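Looking after a wooden worktop (and bringing a tired one back)

Updated 2/24/26

I love a wooden worktop. There, I've said it! Ours has been through two house moves, a leaking tap and one very unfortunate beetroot, and it still looks better than the day it went in. People get frightened off by stories of black rings and split boards, but the upkeep is a few minutes here and there plus one proper afternoon a year, and the afternoon is rather lovely if you put the radio on.

Everyday wiping

Wring your cloth out until it's barely damp, wipe along the grain, then go over it with a dry one. Standing water is the real enemy, especially near the sink and under the kettle. A drop of ordinary washing-up liquid in warm water is plenty. Keep bleach, cream cleaner and anything scratchy well away, and never leave a wet tin or a cast iron pan sitting on bare wood overnight (the iron reacts with the wood and leaves a mark like spilt ink).

For onion and garlic smells, sprinkle on some coarse salt, rub it round with half a lemon, leave it five minutes and wipe off. It smells gorgeous.

Does it need oiling?

Flick a few drops of water on. If they bead up, you're fine, come back in a month. If they sink in and leave a dark patch, get the oil out. The bit in front of the sink always goes first, so test there as well as in the middle. You can oil just that patch, by the way! Feather it out with a nearly dry cloth and it blends in within a day or two.

The yearly afternoon

I do mine in March, when it's mild enough to have the windows open. Clear everything off, wash the top and leave it to dry overnight. Then sand lightly along the grain, 120 grit first if there are marks to shift and 180 after that. I used to go up to 240 but the oil doesn't soak in so well on a very smooth surface, and I couldn't feel the difference anyway.

Hoover up the dust, wipe with a barely damp cloth, let it dry again, and you're ready to oil. I've used Leblanc hard oil for years. A 200 ml tin does our short run with a little left over for chopping boards, though thirsty new wood will drink more. I tried the Stoketti one as well and it gave a slightly warmer colour, which was beautiful on the oak but a bit orange on the pale offcut I tested. Always try it on an offcut or an underside first.

Pour a little on, spread it thinly with a lint-free cloth, wait fifteen minutes and wipe off every bit that hasn't gone in. Leftover oil turns sticky and you'll be cross with yourself for weeks. Two thin coats on a yearly top-up, four or five on new wood, with a night between each.

Please take care with the cloths. Oily rags can heat up and catch fire by themselves, so lay them flat outside to dry, or soak them in water, before they go in the bin.

Pale striped tops are my favourite for hiding small knocks, as the eye slides along the stripes and misses the dents.
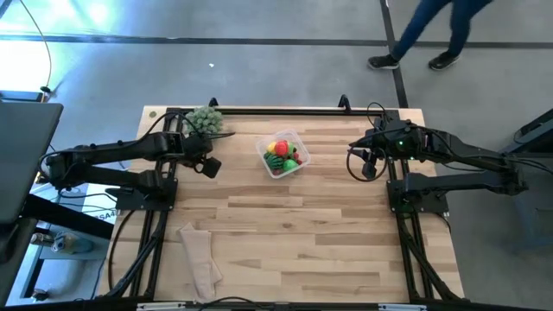
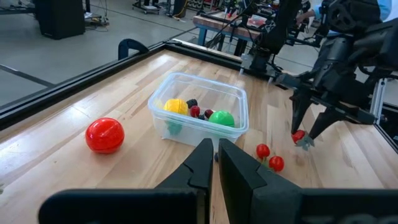
Marks and dents

White rings are usually only in the finish. Rub a dab of oil over them with a soft cloth and give it an hour. Black rings go deeper and want sanding, and if sanding doesn't do it, a wood bleach made with oxalic acid will (gloves, open window, follow the packet, rinse well).

Small dents can be steamed out, and this is such a satisfying job! Lay a damp cotton cloth over the dent, touch the tip of a hot iron to it for a few seconds, lift and look. Repeat until the wood has swollen back up. It won't mend a proper cut, where the fibres are severed, but for a dropped tin of tomatoes it's magic. Sand lightly once dry and dab on some oil.

Scorch marks need a cabinet scraper. I have an old Zallwood one that cost next to nothing at a car boot sale, and it takes off shavings as fine as tissue. Work a wide area around the burn, otherwise you end up with a dip that collects crumbs.

If you're fitting a new one

Leave the boards flat in the room for a while before cutting, as your supplier advises. Oil the underside and all the ends too, particularly the sink cut-out. Fix it down with slotted brackets so the wood can move with the seasons. I got mine from Isik and they came with washers and short screws, but do check the length against your own top before you drive one in. I poked one straight through a shelf once, and there's now a fruit bowl that lives permanently on that spot.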